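From: Ruairí Moynihan
To: cell-upkeep list
Date: Thu 14 May
Subject: Re: fingers not closing on center

> After the finger swap our gripper closes a hair to the left every
> time. We re-homed it twice and the offset came right back. Is there
> a setting I'm missing, or do I have to pull the whole thing apart?
> Running the Avavari controller, if that matters.

Don't pull anything apart yet! We had the same trouble on the Parnholm cell back in January and I wasted most of a day on the bearings before I looked at the finger offsets. On ours the swap had left the old offset saved for one finger and zero for the other, so each re-home just loaded the bad pair again. Clear both, power the controller all the way down, then home with the fingers wide open and nothing between them.

Before I run anything on the real arm now I load the new offsets into the sim copy of the cell – same fingers, same wrist camera view, and a flip-flop on a wood floor as the pick. I open the gripper all the way and check that I can see both tips, one on each side, before I let it go down for the sandal.

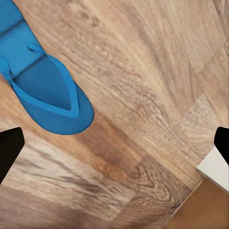 Costello wrote back to me off list that the sim check is fine for the numbers but won't catch a loose mounting screw, and that you should push on each finger by hand with the power off before you trust any of it. Fair point, and I've added it to our sheet.

The other thing to look at is the cycle counter. Ours was at 3079 when we did the swap and I never wrote it down anywhere (my fault), so now we have no idea how long the old pair lasted. The new set had 377 on it last night and still closes on center.

If clearing the offsets doesn't fix it, send me your config file and I'll compare it with the one from Flandgate – they have the same controller.

Ruairí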